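Benjamín Toledo Still Bakes Like It's His First Week

I met Benjamín at Morin, the little bakery he opened three years ago, and he had flour on his glasses before I'd even sat down.

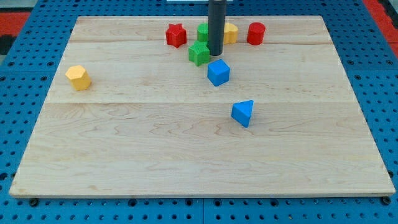
He used to sell insurance, which he tells you right away, like he wants it out of the road. "I was fine at it," he said. "I just kept thinking about bread in meetings."

So he quit in September with no plan and one rye recipe from his aunt. The first batch? "Bricks! My neighbor used one to hold a gate open."

These days he's up at 3 and the ovens are going before his first coffee. He sold 668 loaves last week – he looked it up for me on the back of an envelope – and most were that same rye, with a bit more salt now.

I asked if he'd ever open a second shop. He laughed so hard the girl at the register turned around. "I can't find my keys in this one."

He sent me home with a seeded loaf and strict orders to leave it alone until it cooled. I made it as far as the bus stop.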